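Sofa folding

Sofa folding is the household habit of folding clean laundry on the seat of a sofa, settee or daybed instead of on a table, bed or ironing board. It is found wherever people have more washing than table space, and it has a surprisingly rich set of customs attached to it – which way the garments face, where the finished pile goes, who is allowed to sit down and when. The term covers both the act of folding and the short-lived arrangement of piles that results from it.

Names

Most families have no special word for it. In Greltbridge and the villages nearby the practice is called "seating the wash", and a folded garment waiting to be carried upstairs is "a sitter". The writer Xolani Motaung, whose pamphlet The Folded House is the fullest account of domestic folding in the district, collected 80 local expressions to do with laundry, 5 of them about sofas alone. The loveliest is surely "keeping the cushions company", said of a jumper that has been left out overnight.

The surface

A sofa seat is softer than a table, and this changes the way the work is done. A garment pressed down on a firm board flattens at once, but on a padded seat it sinks a little and the fold springs back. Experienced sofa folders smooth with the flat of the forearm and make their creases in the air, laying the garment down only when it has its final shape.

Seat covers make a great difference. Smooth leather lets piles slide, and velvet picks up fluff and gives it back to the next thing laid on it. Quilted cotton covers are widely thought the best of all – the padding grips the cloth gently, and the cover itself can go in the wash. The stitching is useful too. Many quilted covers are sewn in a lattice of diamonds or squares, and a folder can line up a hem with a row of stitches to keep it straight. Motaung describes households where children learned to fold by the lattice, being told to make a vest two diamonds wide and a towel four.

Pale covers are the traditional choice for dark clothes, and dark covers for pale ones. A black top on a pink seat shows its outline clearly, so a sleeve that has slipped out of the bundle is spotted straight away.
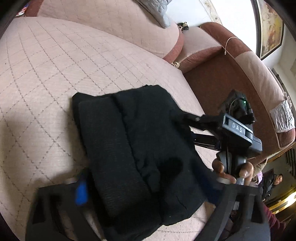
Dark clothing has a whole lore of its own. Lint shows on it more than on anything else in the basket, and many folders keep a damp cloth or a strip of sticky tape on the arm of the sofa. Black garments are usually folded last, once the towels have gone and taken their fluff with them, and they are often folded inside out so that any specks gather on the wrong side.

Ribbed panels

Ribbing deserves special mention because it behaves so differently from plain cloth. A ribbed panel stretches across its width and hardly at all along its length. If it is folded with the ribs running along the crease, the edge comes out sharp and stays put. Folded across the ribs, it tends to open again like a book with a stiff spine. Garments that mix ribbed and smooth fabric will often pucker where the two meet, and the usual remedy is to fold the ribbed part first and let the smoother part follow it round.

Common folds

The three-part fold brings both sides in over the middle and then turns the hem up to the neck. It suits shirts and thin jumpers and makes a tidy rectangle.

The Enden fold, named after the town where it is said to have begun, starts from one corner and produces a slightly slanted bundle. It looks careless to anyone brought up on the three-part fold, but it is wonderfully quick and holds together well when carried under one arm.

The Sithole roll is used for leggings and anything else that slithers. The garment is folded lengthwise, rolled from the ankle and tucked into its own waistband. A well-made roll can be thrown across a room and caught – and in plenty of homes it is!

Piles and places

By custom the seat is used for folding and the backrest for things that are still airing or waiting their turn. Small cloths and thin cushions are often draped over the top of the back to free the seat. The arms are reserved for socks. On a seat 150 centimetres wide, most people can keep three piles going without knocking any of them over.

Etiquette is strict in some houses. Nobody sits until the last pile has been lifted, and a person who flattens a finished pile must refold it. In Greltbridge the piles should be gone by 8 in the evening, when the sofa goes back to being a sofa.

In craft and custom

The Ploltadis needlework circle makes quilted seat covers with folding in mind, working a darker line of stitching through the lattice as a guide. Members exchange them in December, and older covers with softened padding are prized above new ones. A worn cover, they say, already knows where the shirts go.

Related articles
Airing cupboard
Diamond quilting
Enden fold
Laundry basket
Lint
Loose covers
Rib knit
Settee
Sock pairing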